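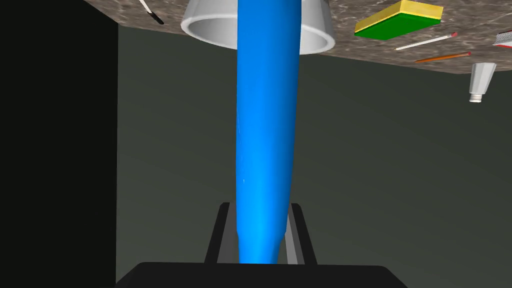
A long blue object, wider at one end, between two black gripper fingers.

On the first Saturday evening in December, the stores on Jurnden Street stay open late, the traffic lights are switched to flashing yellow, and people who moved away from Hondden years ago come back to stand on the same corner they stood on as children. The Lantern Walk has been held in one form or another for three generations. It has outlasted two movie theaters, a shoe factory and most of the department stores that once paid for it.

The walk is short. It starts at the old freight depot, goes down Jurnden Street as far as the bank building, turns left at the Rampersad Bakery and ends on the green behind the library. A person walking alone could do it in ten minutes. With strollers, dogs, the high school band and a crowd carrying paper lanterns on sticks, it takes most of an hour.

Last December was the first full walk in two years. In 2020 the town asked people to put a lantern in a front window instead, and many did. Some streets looked very good. But the stores got nothing out of it, and by the following summer there were four empty storefronts between the depot and the bank. The downtown office decided the walk would come back at full length, even if the turnout was small.

The turnout was not small. The office handed out 700 lantern kits at the depot and ran out before the band had finished tuning up. Its estimate for the whole evening was 3000 people, in a town where a busy night downtown usually means the parking lot behind the pharmacy is full. The line at the bakery went out the door and past the barber shop. The hardware store sold every flashlight it had, along with a good many pairs of gloves.

Lanterns have changed over the years. The oldest ones, a few of which hang in the library's front hall, are tin with holes punched in the sides, and they held real candles. Paper came in later, and the candles stayed longer than they should have. After a scorched coat sleeve and a small fire in a trash barrel, the town went to battery lights. Older residents still complain that the color is wrong. The newer bulbs are closer to yellow, and from across the street the difference is hard to see.

Schools make most of the lanterns. Each grade is given a shape, and the shapes rotate, so that a child who goes all the way through the Hondden schools will have made a fish, a house, a star, a boat and a bell before getting to the seventh grade, where students can make what they want. That is where the trouble usually starts. There has been a lantern shaped like a school bus that needed 3 people to carry it, and one shaped like a tooth.

The green is where the evening slows down. The band plays 7 songs, always in the same order, and the last is the only one with singing. Cider is sold from the library steps. The tree is lit with a plain switch on an extension cord, and for as long as most people can remember the job has gone to a child picked from a hat.

Money is the part that has gotten harder. The walk used to be covered by the merchants, each paying by the width of the storefront. With fewer stores, that no longer adds up. Curkolo, the housewares shop that took over the corner building in the spring, paid for the kits last year, and the town covered the police overtime. The downtown office would like to have the cost settled earlier this time, and it has put the walk on its budget list now, in April 2022, months ahead of the usual date.

There is also talk of making the route longer. One plan would carry it over the footbridge to the mill apartments, where several hundred people now live who were not part of the town when the route was drawn. Those in favor say the walk should go where the people are. Those against point out that the bridge is narrow and ices over. A test walk without lanterns is planned for early fall.

Two of the four empty storefronts have since been rented, one to a yarn shop and the other to a tax preparer. Both have asked where to get a lantern for the window.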